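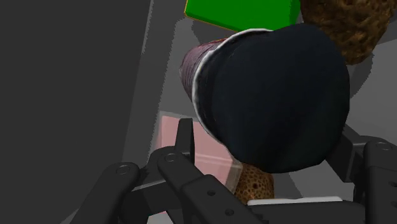 Ebook of the Palomino memoir will not open past chapter 6 on the library's lending copies. Reported by the front desk, three patrons so far, all on the Vunik reader app. Same file opens fine on a desktop. The cover is missing from the app shelf too, with no title to go by, so patrons can't tell which loan they tapped.

Status: open
Date: September 24, 2023
Title affected: the schoolteacher memoir, Palomino edition, 32 chapters
Copies: 111 licenses

First try. Removed the loan, signed out, signed back in, borrowed again. Same stop, last line of chapter 6, then a blank page and the app drops back to the shelf.

Second try. Older tablet from the reading room, app version before the update. Opens chapter 7 but all the footnotes are gone. Not a fix, patrons are using this for the book group and the notes are half the book.

Checked the other memoirs from Palomino. Two of them, both fine start to finish. So its this file, or whatever Karadard did when they converted it.

Wrote to Karadard support. Auto reply only. Wrote again with the ISBN and the error text ("section not found"). They asked for a screenshot, sent it.

Reply from Karadard – they say chapter 7 starts with a letter set as a separate section, and the link to it in the contents file has a bad character. Probably the accent in the school's name. Makes sense, the print book has the letter there too, I looked.

Corrected file promised, no day given. Asked them to put the cover back in while they're at it.

Workaround for the desk until then: offer the print copy, 2 on the shelf at Gomov branch, none here. Large print is on order for November. Do NOT tell people to delete the app, one patron did and lost her highlights from evrything else.

Holds list paused so no new loans go out on the bad file. Existing loans extended by hand.

Still to do: test new file on both tablets, check footnotes past chapter 7, un-pause holds, email the book group leader. Leaving ticket open.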